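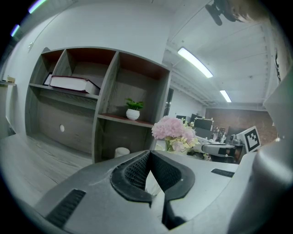
Can you keep fake flowers next to open shelves without them turning into a dust farm?

You can if you dust the blooms as often as the shelf, and in my experience few people do. Once a week with a soft dry brush is enough.

Fake bouquet and gray cubby shelf — worth the bother?

My sister talked me into a big artificial bouquet, pink blooms with some cream and pale yellow ones, to sit by a gray wood-grain shelf with open cubbies. The shelf is mostly empty. There's a thick book lying flat and a green plant in a small white ribbed pot. The store card said the flowers "never need care," which I don't buy. It also told me to get a special spray for $9. Does the spray do anything? And should I fill the other cubbies or leave them alone?

Posted by Kaiwen Wei, 4/14/26

Mwanaisha Odera
Skip the spray until you've tried plain air. I use a hair dryer on cool, low setting, held well back, and then a clean makeup brush for the middles of the big blooms where the gray fluff collects. If a petal is really grimy, dab it with a damp cloth and test the underside first, because cheap dye comes off. Mine did, all over a white runner.

I had a can of the spray stuff once. It smelled like a dentist's office and the petals looked the same to me. Maybe yours is better.

As for the cubbies, I'd leave a few bare. People online will tell you every hole needs a basket and a candle, and then you own 5 baskets and have to lift them all to wipe. A book on its side is fine. I'd move the little plant if it sits deep in the cubby and it's a real one. If it's fake too, same brush. 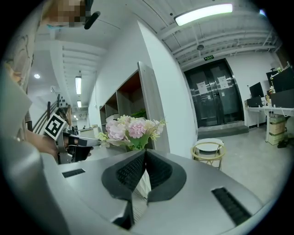

Fluffing the stems

Bend the wires a bit at a time and pull the outer leaves down. Do it where the bouquet will stand, or you'll only do it twice. I'm not convinced by the "odd numbers of flowers" rule, by the way.

Peler88
just get real ones lol. or wash them in the sink, worked for me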